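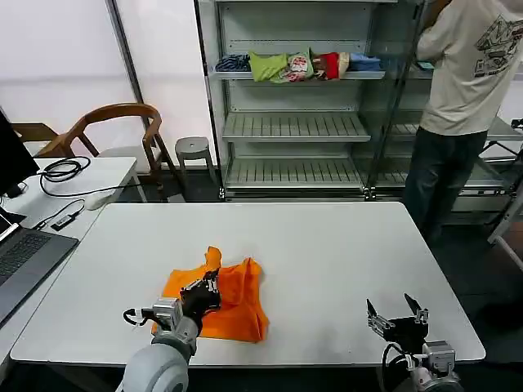

左臂多指手按住橙色衣物，右臂平行夹爪处于张开状态。

两种末端执行器在衣物整理任务中的对比记录

本博客此前发布过平行夹爪的安装说明，之后陆续收到询问：在同一台双臂平台上，多指手与平行夹爪是否有必要同时配备，还是统一为一种更便于维护。本文就十一月完成的一轮对比作出说明，内容包括安装、控制器设置、抓取结果以及使用中发现的问题。文中结论仅适用于本平台和本次所用衣物，其他单位在引用时请结合自身条件判断。

一、配置

平台为双臂结构。左臂末端安装Hirkano多指手，右臂末端安装Rezende平行夹爪，两者经各自的腕部转接件与前臂连接。上位控制器采用Liltitier，双臂共用一套时钟，末端执行器分别占用独立的通信通道。

最初的方案是在同一条手臂上轮换安装两种末端执行器，以消除左右臂之间的差异。试行后放弃了这一做法。每次更换都需要重新标定腕部坐标系，标定残差对捏取薄布料的影响较大，更换前后的数据放在一起比较意义有限。最终采用左右分装，每一件衣物的初始摆放对两臂各重复一次，摆放位置按桌面中线镜像。左右臂本身的重复定位误差另行测量，在本任务中未见对结果构成明显影响。

线缆走向值得单独说明。多指手的线束较粗，弯曲半径不能过小，因此在腕部外侧留有一段余量。平行夹爪一侧起初把线缆绑得很紧，腕部旋转到接近限位时出现过通信中断，重新布线并放出弧度后故障消失。建议在固定扎带之前，先以低速将腕部转至两端限位各一次，确认线缆没有受力，再进行最终固定。

二、任务

测试任务限定为从桌面拾起一件无序堆放的衣物，提离桌面并保持悬空，随后放入指定区域。展开与折叠不计入本次成绩。衣物堆的形状每次由操作员重新打乱，不作刻意摆放。

判定标准如下：衣物整体离开桌面、保持至计时结束、放下时没有勾挂，三项同时满足记为成功。抓起后中途滑落记为失败，一次抓起两层以上布料但仍能完成放置的，记为成功并加注备注。加注的条目在后续折叠测试中需要重新评估，多层同时夹起会使后面的展开动作难以进行。

每种末端执行器各完成394次抓取。

三、结果

平行夹爪成功352次，多指手成功274次。

仅从总数看，平行夹爪占优。但两者的失败情形差别很大，合并为一个数字容易造成误读，下面分别说明。

平行夹爪的失败大多发生在衣物被压平之后。布料贴紧桌面时，两指闭合容易从布面上滑过，或者只夹住一道很浅的褶皱，提起后随即脱落。衣物堆有明显隆起、袖口或衣角翘起时，夹爪几乎总能完成任务。这一点与视觉模块的选点方式有关：现用的选点程序优先选择局部最高点，对平行夹爪十分有利。

多指手的失败较为分散。其中一部分来自手指闭合顺序，拇指先到位时会把布料推开，其余手指随后收拢，掌内只留下很少的布料。调整为四周手指先行下压、拇指最后闭合之后，情况有所改善，但该项调整在测试中段才完成，此前的数据没有剔除。因此多指手的成绩应视为偏保守。另有一部分失败出现在放置阶段，指尖与针织布料发生勾挂，手掌张开后衣物仍然附着在手指上。在指尖加装光滑指套可以缓解，代价是捏取力需要相应提高。

需要补充的是，多指手在“按住”这一动作上的表现没有反映在上述数字中。双臂协同时，由一侧压住衣物、另一侧夹起边缘，是展开衣物的常用起手动作。多指手下压时接触面较大，布料受拉后不易整体移位；平行夹爪以指尖下压则容易在布面上打滑。我们在测试之外做了若干次协同尝试，未作正式计数，但操作员的意见比较一致，均倾向于由多指手承担按压，由平行夹爪承担夹取。

四、控制器方面的观察

Liltitier控制器对两种末端执行器的支持程度并不相同。平行夹爪只有开合宽度与夹持力两个参数，接口稳定，测试期间没有修改过驱动。多指手需要逐指下发目标位置，默认的指令周期偏长，手指动作呈现可以察觉的停顿。将周期缩短后动作趋于平滑，但总线负载随之上升，与双臂关节指令同时下发时偶有丢帧。

目前的处理办法是在上位机端预先定义五种手型，包括平掌下压、三指捏取、全指包络、半开待命和完全张开，抓取时只下发手型编号，由手部控制板完成插值。这样损失了一部分灵活性，换来的是稳定的时序。对于衣物一类柔性对象，现有手型已能覆盖绝大多数情形。手型参数表目前仍在整理，包络手型的力限设置尚未定稿，请不要直接沿用旧版文件中的数值。

急停恢复方面，平行夹爪在恢复供电后保持原位，多指手则会执行一次回零。回零过程中手指张开，若此时手中有衣物，衣物会落下。这在衣物任务里问题不大，若用于抓持易碎物品，则应事先在程序中加以限制。

五、相机与选点

本次没有更换相机。头部相机的视野可以覆盖桌面主要区域以及两臂末端，深度数据在浅色桌面上较为稳定。颜色鲜明的衣物与白色桌面对比强，分割结果可靠；浅色衣物的边缘则时有缺失，选点偶尔落到桌面上。凡因选点落空造成的失败，已计入各自末端执行器的总数，没有单独扣除，两侧受到的影响大体相当。

遮挡是更为突出的问题。多指手体积较大，接近衣物时会挡住选点附近的大部分区域，最后一段下降只能依靠接近前的图像。平行夹爪的遮挡较小，在闭合之前仍能看到两指之间的布料。如果今后加装腕部相机，应当首先考虑多指手一侧。Drastden方面的同行曾来信建议在桌侧增设固定相机，这一方案安装简便，但需要重新划定人员活动区域，暂未采纳。

六、维护

平行夹爪在整轮测试中仅作过一次指垫清洁。多指手的指尖容易积聚短绒，积聚后摩擦特性会发生变化，现规定每个工作时段结束后用无绒布擦拭，并检查指关节缝隙。拆装方面，平行夹爪可由一人完成，多指手建议两人配合，一人托住手体，一人操作紧固件与插头。插头有方向要求，请对照标记插入，不要凭手感用力。

七、后续安排

在现有平台上，混合配置将继续保留，左侧为多指手，右侧为平行夹爪。下一步的工作集中在三个方面：重新统计闭合顺序调整之后的多指手数据；为平行夹爪增加一个贴桌刮取的动作，以应对布料被压平的情形；把双臂协同展开纳入正式计数。指套的选型也在进行，目前试用了两种硬度，较软的一种磨损偏快。

原始记录表中的备注栏尚有少量缩写没有统一，整理完毕后将随手型参数表一并更新到本博客的文件页。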